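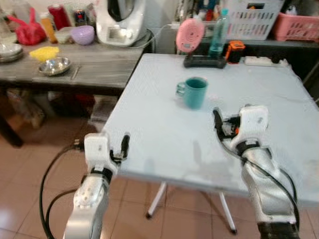 Regulatory Affairs Unit, Fesatell

Thursday

Comment period on the cannabinoid labeling rule closes at 5 p.m. tomorrow. The docket stood at 1,878 submissions when I checked at 7:40 this morning. Most are form letters from two campaigns. Aarti Khurana sorted out the ones with technical content and got 306. I have read 70 of those, mainly the ones from testing labs and small extractors.

The dispute is still over Section 4, total THC. The draft counts THC plus THCA multiplied by 0.877, which is the usual conversion for the mass lost in decarboxylation. No objection from us on the factor. The objection is to the sampling point. The draft says "final form" in 4(b) and "prior to packaging" in 4(d), and for a tincture those can be two different tanks. Hanane Hegazy wants us to ask for one definition and leave it there. Emanuel Bucur wants us to propose wording. I side with Emanuel, as agencies tend to pick up text that is already written, and the last time we only asked for clarification we got a footnote.

Draft wording as of noon: "The sample shall be drawn from the finished lot after the last step that can alter cannabinoid content." Hanane's note on it: who decides which step that is? Fair. Added "as identified in the manufacturer's batch record."

Call with Zemov at 10. They hold a processor license and would be covered from the first day. Their position is that the 12-month transition should run from publication of the lab method, and the draft runs it from publication of the rule. If the method comes out late, the transition shrinks by the same amount. We had this as a minor point on page 9. Moved it to page 2.

Adelino Vilela sent back the cost table. Per-lot testing comes to $521 at the panel the draft requires (potency, residual solvents, heavy metals, pesticides, microbials). He had used list prices from one lab. I asked for a second quote before it goes in, and Toma said they could have theirs by morning. If it doesn't arrive, the table goes in with the source stated as a single quote.

Afternoon spent on the import annex. The annex refers to a certificate of analysis "from a recognized laboratory" and the main rule says "accredited." Accreditation is defined in Section 2. Recognition isn't defined anywhere. Probably left over from the older draft, but it needs a comment, or an importer will end up arguing it at the border. Wrote four lines. Cut to two. 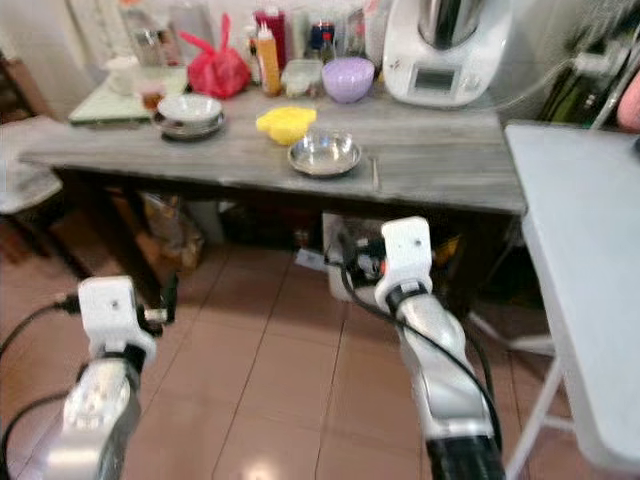

Gray wood-grain table, Thursday.

4:15, Loretta Kapoor's edits. She struck all of the background on patient access. Her reasoning is that the rule covers labels and the agency will skip anything outside scope. I put one sentence back, on print size for patients with low vision, because the draft sets 6-point type for the warning panel and that is squarely a label question. She accepted it.

Rollow will not co-sign. Their lawyer has trouble with the recall paragraph and there is no time to negotiate it. They will file their own.

Open items for the morning:
Toma quote into the cost table.
Check that the section numbers match the corrected draft, which renumbered everything after 6.
Confirm whether attachments have to be one PDF. The docket instructions say both.
File by 2, not by 5. The portal was slow today already.

Did not get to the pesticide action levels. They are in a separate schedule with its own comment period, so they can wait until next week.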